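Household textiles & fibers, session 3 handout (June 2023, J. Crichton)

Bring this back next time, we're not reprinting. Reading is Parisi ch. 2, skip the dye tables.

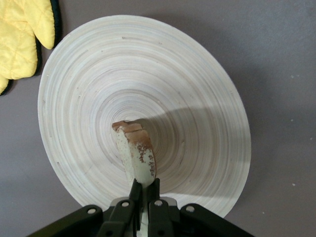
**Where we left off**

Plant fibers vs. animal fibers. Plant = cellulose, animal = protein. Almost everything about care follows from that. Cellulose puts up with heat and alkali, hates acid. Protein is the reverse: wool in a strong alkaline wash gets harsh, then weak, then holes.

**Bast fibers**

- flax, hemp, jute, ramie
- come from the stem, the layer just under the bark
- long, stiff, not much stretch (why linen creases so badly)
- have to be separated from the woody part = *retting*

Retting, two kinds to know:

1. Dew retting. Stalks laid out in the field, fungi do the work. Cheap, slow, depends on the weather. Gray fiber.
2. Water retting. Pond, tank or slow river. Faster, paler fiber, smells awful and fouls the water. Most places restrict it now.

Under-retted = fiber won't come free. Over-retted = fiber itself starts to rot. Parisi is good on this, p. 15 on.

**Leaf and seed**

Sisal and abaca are leaf fibers. Coarse, rope and matting mostly. Cotton is a seed fiber, nearly pure cellulose, short staple compared to flax. Kapok also from the seed pod but too slick and brittle to spin well, so it ends up as stuffing.

**Bamboo (people always ask)**

Two different things sold under one word. Split bamboo, worked as strips, coiled or woven, still basically wood. And "bamboo" fabric, nearly always viscose: pulp dissolved in chemicals and pushed through a spinneret. The cellulose started in a bamboo plant but you could of used any other tree pulp. Mechanically processed bamboo linen does exist, rare, pricey. Check the label.

**Burn test**

Demo only, don't do this at home with the curtains.

- cotton, linen: burns fast, smells like paper, soft gray ash
- wool, silk: slow, shrinks from the flame, burnt hair smell, crushable black bead
- polyester: melts, hard bead, sweetish smell
- blends: a mess, you get a bit of everything

Fulvio Parisi's point, worth writing down: the test tells you the family, not the fiber. Linen vs. cotton you need a microscope. We'll use the 200x setting. Flax has cross marks like bamboo joints, cotton is a flat twisted ribbon, wool has scales.

**For next session**

Find 2 items at home with a fiber label. Copy the label exactly, incl. percentages. Then wirte down how you really wash it. Broltach swatch cards go back in the box by the door, in order please. The Zanetti wool samples stay in the bag (moths).

Quiz covers retting, burn test, staple length. No dye questions.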